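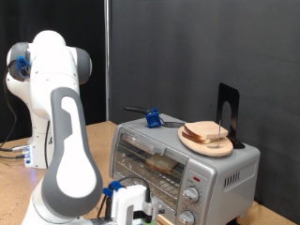 Bread baked in a toaster oven keeps coming out pale on top and burned underneath

Zane Ots
1,555 views

Okay, so I moved into a studio in August and the kitchen is basically a sink, two burners and whatever I can plug in. No real oven. I used to bake a small sandwich loaf every week at my old place and I miss it like crazy, so I've been trying to do the same recipe in a toaster oven and it's making me nuts!

What I do: bread flour, water, a little sugar, yeast, salt, a spoonful of oil. First rise in a bowl, shape it, second rise in a small loaf pan, then bake at 375 until it looks done. Except it never looks done. The top stays the color of raw dough for ages and then gets two dark stripes, and meanwhile the bottom crust goes hard and nearly black. The middle is okay if I'm lucky. Last time there was a gummy line right above the bottom crust (my neighbor Bakari Kaijage ate it anyway, with a lot of butter).

I've tried baking it longer and baking it hotter. Longer just meant a thicker bottom. The pan is a dark one I picked up at Zadska, if that matters. I've also got a cheap glass pan but I haven't dared.

Is there a trick, or do I give up and make flatbread?

6 shares

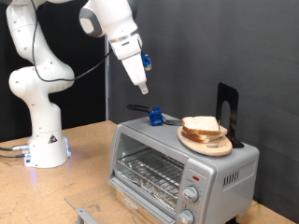
Akinyi Biwott

Don't give up, a small oven can bake perfectly good bread! I did it for years in a rental and I still do in summer when I don't want the big one on.

First thing I'd change is the pan. Dark metal soaks up heat, and in a small space the bottom of your loaf is a lot closer to the heat than it used to be. Get a light-colored aluminum one and I bet half your problem goes away. Please leave the glass one in the cupboard – a lot of glass bakeware isn't meant for toaster ovens at all, so read what the maker says before you even think about it.

Second, don't trust the dial. Mine says 375 when it's really closer to 400, and then it swings all over the place as it clicks on and off. A little hanging oven thermometer costs next to nothing. Let it heat for a good 15 minutes before the bread goes in, even if the ready light comes on way sooner. The air gets hot fast but the walls don't, and every time you open that door you lose most of what you built up.

Third, make less dough! I know, I know, but a loaf that rises up close to the top elements is where your stripes come from. I use 500 grams of dough total, everything included, in a short pan, and I stop the second rise when it's just barely over the rim. If the top still colors too quickly I lay a piece of foil loosely over it for the last part (keep it well clear of the elements, and tuck it around the pan so it can't lift up and touch).

For the gummy line, get it out of the pan as soon as you can handle it and let it cool on something with air underneath. I used to leave mine sitting in the pan while I did the dishes and the bottom steamed itself every single time.

Helpful (15)

Selvaraj Miah

just use the convection setting if you have one. mine fixed itself once I did that, dropped the temp 25 degrees and turned the pan around halfway

Helpful (2)

Kibet Urio

Agree with Akinyi on the pan, but I'd look at where the rack is too. I baked on the lowest slot for months, thinking I was protecting the top, and all I was doing was cooking the bottom to charcoal. 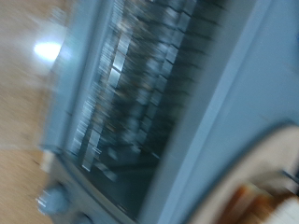
Once I went up one slot the difference was huge. If yours won't go up without the loaf getting too close to the top, put a light baking sheet under the pan, as long as it's small enough to leave a gap on every side for the air to move. Two stacked sheets work even better.

Also, check that you're on "bake" and you didn't leave it on "toast." I did that with an entire batch of rolls – my sister still brings it up.

And get an instant-read thermometer. I pull a plain sandwich loaf at 195 in the middle and I've quit judging by color. A brush of milk before it goes in helps the top brown, by the way.

Helpful (6)

3 comments

Zane Ots
Thank you all!! No convection on mine, sadly. Ordering a light pan tonight and moving the rack up. I'll try the smaller dough as well, but I'm going to complain about it.

Akinyi Biwott
Complain away, you can always bake two!

Kibet Urio
Save the burned ones for breadcrumbs, just saw the bottoms off first.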